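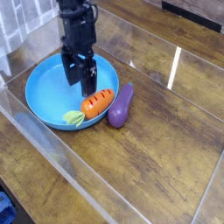 Print this page | E-mail this release

FOR IMMEDIATE RELEASE

Collet Books to Publish "The Bell Ringers of Goltier," a First Novel by Meenakshi Salian

Story of a small-town church choir and the organist who comes home to it arrives in May, with three evening readings and a free guide for book groups

COTUNEN – Collet Books is very happy to announce that it will publish "The Bell Ringers of Goltier," the first novel by Meenakshi Salian, this coming May. The book will be available in paperback and as an e-book, and readers in and near Cotunen will have the chance to hear the author read from it at three evening events during the month, all of them free and all of them (we are promised) with pie.

The novel follows Ruth Amsel, a church organist who left the river town of Goltier at nineteen and who returns in middle age to sort through her late aunt's house. She plans to stay for the month of Lent. The pastor, who is short an organist and not above a little gentle arm-twisting, asks whether she might play on Sunday mornings while she is in town. Before long she is leading a choir of thirteen, mending an old quarrel with the woman who sings alto in the second row, and learning that her aunt left behind a good deal more than furniture.

"I started with the sound of the stairs," said Salian. "The church I grew up in had a choir loft with a staircase that complained about every single person who climbed it, and if you sat underneath you could tell who was late without turning your head. I wrote two pages about those stairs, just for my own pleasure, and then I wanted to know who was coming up them. That was Ruth. She was carrying her shoes."

Salian worked on the book in the early mornings over several years, most of it at her kitchen table and some of it in the parking lot of her daughter's swim practice. She has taught piano for much of her adult life and served as a substitute organist for several congregations, and the music in the novel comes straight out of that experience. Readers who have ever sight-read a hymn in five flats with a draft blowing the pages around will find plenty to recognize. Readers who have never touched a keyboard need not worry, as nothing in the story depends on knowing one end of a pedalboard from the other.

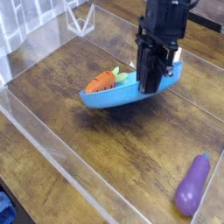

The manuscript came to Collet through the house's open reading period, when writers without an agent are invited to send in their work. It was read first by Suha Abu Hammour, Collet's fiction editor, who took the opening chapters home with her and came back the next morning asking for the rest.

"You read a great many first pages in this job, and you learn to be patient with them," said Abu Hammour. "With Meenakshi's I didn't need to be. There is a choir rehearsal in the second chapter in which very little happens – a man loses his place, somebody opens a window, the basses come in early – and by the end of it I felt I had known these people for years. I was also laughing out loud, and my husband came in to see what the matter was."

Abu Hammour and Salian worked through three drafts together. The largest change was to the aunt, Lotte, who in the first version appears only in other people's memories. In the finished book she speaks for herself, through a set of letters Ruth finds tucked inside a stack of old hymnals. The letters are spread across the novel in short chapters of their own, and early readers have singled them out again and again as their favorite part.

"Lotte was Suha's doing," said Salian. "I had written her as somebody everyone missed, and Suha wrote in the margin, 'I miss her too and I haven't met her yet. Could I?' I grumbled about that note for a week. Then I sat down and wrote the first letter in one go, the one about the burned ham, and it hardly changed afterward."

A story about faith at close range

"The Bell Ringers of Goltier" is a novel about church people, and it takes their faith seriously without tidying it up. Ruth has not been a regular churchgoer for a long time when the story opens, and she has her reasons. The pastor is kind and overworked and forgets appointments. The alto in the second row, Marian, prays every day for people she can't bring herself to speak to. There are funerals in the book, and a baptism, and one very long potluck.
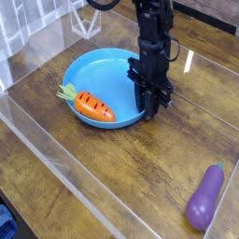 There is also a good deal about bells. The tower at Goltier holds a set that has been silent since Ruth was a girl, and the question of whether they should be rung again divides the congregation in ways that surprise everyone, Ruth most of all. Salian spent time with a group of ringers while she was writing, and she was allowed to take a rope herself on the last afternoon. She describes the result as "one good note and several apologies."

The novel runs to 67 short chapters, many of them only a few pages long. That was a deliberate choice on the author's part. She wanted a book that could be picked up at the end of a tiring day and put down again without losing the thread, and she hopes that people will read it aloud to each other, as her own parents did with novels on winter evenings. Each section of the book opens with the first line of a hymn, and a list of these, with suggested settings, is printed at the back for anyone who would like to play or sing along.

The cover was drawn in ink and shows the Goltier tower from the river side, with a single lit window. Collet's first printing will be 2000 copies. A large-print edition is planned as well, and libraries and church reading circles that would like to be told when it is ready are warmly invited to write to the address below.

Readings in May

Salian will read at the Cotunen Public Library, at the Vuvero Bookshop on Mill Street, and in the fellowship hall of St. Anne's Church. Each evening begins at 7:00 p.m. and will include a reading, a conversation between Salian and Abu Hammour, and time for questions. Copies will be on sale at all three, and the author will be glad to sign books brought from home, too.

The evening at St. Anne's will have music. Members of the church choir have kindly agreed to sing several of the hymns that appear in the novel, with Salian at the organ, and everyone present will be encouraged to join in on the last one. Parking is available behind the church, and the hall can be reached without steps through the side door by the garden.

No tickets are needed for any of the readings. The Vuvero Bookshop is the smallest of the three places, though, and anyone hoping for a chair there would be wise to come early. The shop will also be taking advance orders for the book from now on, in person or by phone, and will put aside signed copies for customers who can't make it to the event. 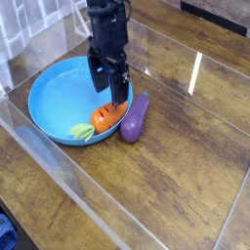
For book groups and reviewers

A free discussion guide will be available to download from the Collet website on publication day. It was written by Salian herself and has questions for each part of the novel, a short note on the real hymn tunes behind the story, and Lotte's recipe for plum cake, which plays a rather important role in the chapter about the tower fund. (Abu Hammour has baked it twice and reports that it is better on the second day.) Groups that choose the book for a meeting may write to ask whether the author can join them by video call. She will say yes as often as her teaching schedule allows.

Review copies are ready now, in print and in electronic form. Bloggers are every bit as welcome to ask for one as newspapers and magazines are, and that includes people whose blogs are mostly about quilts, gardens, or greeting cards and who only now and then write about what they have been reading. Collet has found many of its most loyal readers that way over the years. Please include a mailing address and a link to your site or publication with your request, and let us know whether you would like to be considered for an interview with the author.

"I have been a reader so much longer than I have been a writer," said Salian, "and what I always wanted from a book was company. If somebody finishes this one and feels a bit sorry to leave the choir behind, I'll be more than content. And if they go and join one, please tell them to write to me."

About the author

Meenakshi Salian teaches piano and plays the organ. Her short stories and essays have appeared in small magazines and church newsletters. She lives near Cotunen with her family and is at work on a second novel, set in the same river valley one generation earlier. "The Bell Ringers of Goltier" is her first book.

About Collet Books

Collet Books is an independent publisher of fiction, devotional writing, and family read-alouds. It is based in Cotunen and holds an open reading period for new writers every fall.

Media contact: Publicity Desk, Collet Books, Cotunen

###

Print this page | E-mail this release

Related news
- Open Reading Period: What to Send and How to Send It
- New in Paperback: Winter Devotions for Busy Households
- Suha Abu Hammour on Editing a First Novel
- Vuvero Bookshop Begins Saturday Story Hour
- Large-Print Titles from Collet Books

Contact us | Catalog | Review copies | © Collet Books. All rights reserved. | Back to top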